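Culum House, second-floor kitchen. December walk-through, started 2:45 p.m.
Checked by Fergus Innes. Replies from Blair Nisbet where she could be persuaded.

Key: **OK** / **FIX** (before anyone cooks) / **SOON** (before the next walk-through) / **N/A**

### A. Getting in and out

- [x] Door opens all the way - **OK**
- [x] Floor dry, nothing to trip on - **OK**. The mat has been taped down again. The tape is now the thing I tripped on last month, re-taped.
- [x] Light switch works - **OK**
- [ ] Emergency sheet posted by the door - **SOON**. Posted, yes. The phone number on it belongs to the previous management company, Demano, who I called to be sure. They were very nice and wished us luck.

### B. Toaster corner

This section gets longer every time, so it has been moved up.

- [ ] Nothing on top of the toaster oven - **FIX**. Folded gray towel on the top left corner. I have written "towel on toaster oven" on this form so often that the pen goes there by itself. It's a nice towel, neatly folded, with a dark band, and it can be all of those things on a hook.

 > *Blair: It's only there when the oven's off.*
 >
 > *Fergus: Then it can be somewhere else when the oven's off, and be in practice for the other times.*

- [ ] Clear space behind and beside the toaster oven - **FIX**. Plastic bottle with a white cap standing behind it against the tile. Whatever the orange-yellow stuff is, it belongs in a cupboard. I did not taste it. The form has no box for that.
- [ ] Jars and canisters away from heat - **SOON**. The granola, or cereal (opinion is divided), is in a glass jar with a white lid, and I have no quarrel with glass. The small pink canister with the red knob and the teal one with the wooden lid are fine where they are, but the whole lineup creeps toward the oven between visits. Slide it right and leave it right.
- [x] Toaster slots clear of foreign objects - **OK**. Looked in with a flashlight. Crumbs only. No fork, which is progress.
- [ ] Toaster crumb tray emptied - **FIX**. It had not been. I did it myself over the trash and will be submitting the crumbs as evidence.
- [ ] Toaster pulled out from under anything that can burn before use - **OK**, but please keep it at the front where it is now. It used to live under the paper towels.
- [x] Cords undamaged, not pinched - **OK**. Ran each one through my fingers with the plug out.
- [ ] Toaster and toaster oven not run from the same power strip - **FIX**. No strip today. There was one in the drawer, still warm in my memory from last time, and I have removed it from the building. Marking this FIX until somebody puts up the notice.

 > *Blair: Notice is up.*
 >
 > *Fergus: Notice is up inside the cupboard.*

- [x] Wooden organizer dry underneath, drawer shuts - **OK**. Drawer contents: tea bags, rubber bands, a key that fits nothing on this floor. I tried it in 14 locks and have no regrets.

### C. Stove and hood

- [x] Burner knobs go to off and stay there - **OK**
- [ ] Hood filter clean - **SOON**. Soak it in hot water and dish soap for 45 minutes, rinse, let it dry standing up. Do not put it back dripping and call it "steam cleaned," as somebody did in the comments last time.
- [x] Hood fan runs on both speeds - **OK**. The high speed sounds like a hair dryer with a grudge, but it moves air.
- [x] Pot holders within reach of the stove and not on it - **OK**

### D. Sink and counters

- [x] Hot water comes up without scalding - **OK**
- [x] Countertop joints sealed - **OK**. Pressed along the seam with a thumbnail and nothing lifted. The marble pattern hides coffee very well, so wipe where you can't see anything as well as where you can.
- [x] Backsplash tile and grout sound - **OK**. I tapped along it with a spoon handle and nothing sounded hollow. Blues and greens like these also hide a good deal, mostly sauce.
- [ ] Knives stored with blades covered - **SOON**. The bread knife is back in the dish rack point up. We have discussed the bread knife.
- [ ] Cleaning products separate from food - **FIX**. Spray bottle next to the rice, lower cupboard. Moved. The rice has been thrown out and Blair is owed a bag of rice.

 > *Blair: Two bags. It was the good rice.*

### E. Fridge

- [x] Cold enough - **OK**. The thermometer is a Biltitz one from the back of a catalog and has outlived two fridges.
- [x] Door seal holds a slip of paper - **OK**
- [ ] Everything labeled and dated - **SOON**. One tub is labeled "Valcárcel - do not touch." As far as I can find out, there is no Valcárcel on this floor. It has been respected all the same, for longer than is wise. Going in the trash Friday-or-whenever-I'm-next-up; claim it before then.

### F. Fire stuff

- [x] Extinguisher gauge in the green, pin in, seal unbroken - **OK**
- [x] Fire blanket on its hook - **OK**. This is where a towel would also look good, on the *next* hook along, which is empty and has been since I put it up.
- [x] Smoke alarm tested - **OK**. Apologies to everyone who was on a call.

### Before the next visit

1. Towel to the hook.
2. Bottle from behind the toaster oven to the cupboard.
3. Notice moved to the outside of the cupboard door, at eye level for a normal adult.
4. New phone number on the emergency sheet.
5. Filter soaked.

Blair has agreed to 1 through 4 and wants it noted that the filter is "a Fergus thing." Noted.

Toaster corner, as found:

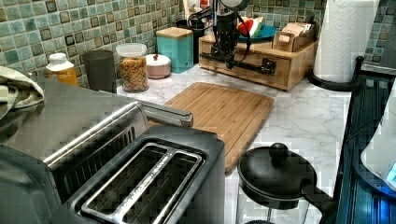
*5 min read*

Reply in the comments if you disagree with a rating. Ratings for the towel are final.

F.I.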